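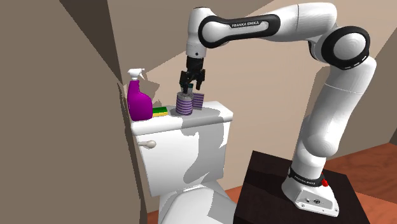
Toilet tank in a bathroom.

Search this site Search Go

How to Stop a Running Toilet
Osamu Fukuda, 2020-03-20

A toilet that runs between flushes usually has a worn flapper or a float set too high. Check the flapper first.

Take everything off the tank lid, then lift the lid and lay it flat on a towel. Put a few drops of food coloring in the tank and leave it for 21 minutes without flushing. Color in the bowl means the flapper leaks.

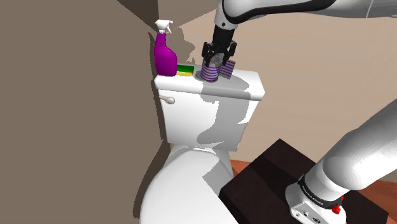 Turn the shutoff valve clockwise and flush to empty the tank. Unhook the flapper from its two pegs and unclip the chain. Take the old one to the store with you, as the sizes are easy to mix up. I use the Flirent 40, which fits most older tanks in Wundisdale.

Wipe the valve seat with a rag before fitting the new flapper. Leave a little slack in the chain. Too much and it gets caught underneath.

If the dye test was clean, look at the water level. It should sit one inch below the top of the overflow tube. Turn the screw on the fill valve to lower the float, flush, and check again. Older Tanabe valves have a clip on the rod, so pinch it and slide it down.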